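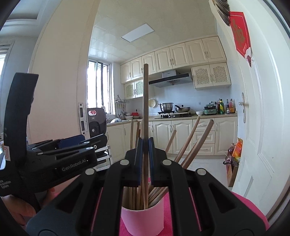 Wooden chopsticks in a pink cup.

Kitchen and Dining Coordinator (part-time, 32 hours per week)
Zarnisbridge Residential College

Zarnisbridge Residential College wishes to appoint a Kitchen and Dining Coordinator to join its Student Life department. The post is permanent, subject to a probationary period, and is available from December.

The College provides accommodation for 100 students, most of whom are living away from home for the first time. Meals are taken in shared houses and in the main dining hall at Mohamedi Court. The postholder will report to Halima Mwaipopo, Head of Student Life, and will work closely with the house wardens.

Main duties

Planning weekly menus for the dining hall, with regard to dietary, religious and medical requirements.
Ordering dry goods, fresh produce and tableware within an agreed budget.
Running an evening cookery class for new residents in each of the 2 autumn half-terms.
Keeping food safety records and preparing the kitchens for inspection.
Supervising student kitchen assistants on the evening rota. 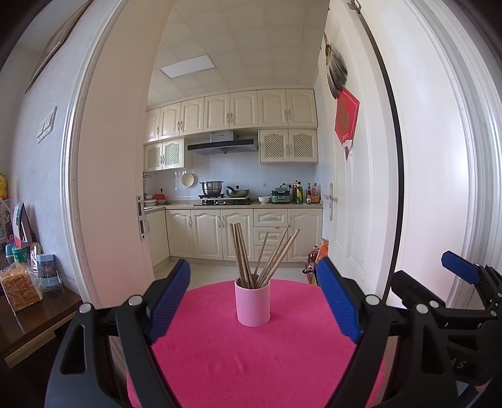

The postholder will also be expected to attend the termly house meetings, at which residents raise matters concerning meals, storage and shared equipment. Written replies are normally sent within a fortnight.

Person specification

Applicants must hold a current food hygiene certificate and have experience of catering for groups. Experience in a school, college or hostel is desirable - applicants from restaurants and community kitchens will be considered equally. A good standard of written English is required. Some evening work is unavoidable, and service in the dining hall ends at 8.30 pm.

Terms

Salary is paid monthly on the College's support staff scale. Meals are provided on duty, and a relocation payment of up to 2,000 is available to the successful candidate where a change of address is necessary.

How to apply

Application forms may be obtained from Khalil Harb in the Personnel Office. Completed forms should be returned with a covering letter and the names of two referees, one of whom should be the present or most recent employer. Informal enquiries about the post may be made to Subira Rugemalira, Deputy Head of Student Life. Shortlisted candidates will be invited to interview at Mohamedi Court and asked to prepare a simple meal for four.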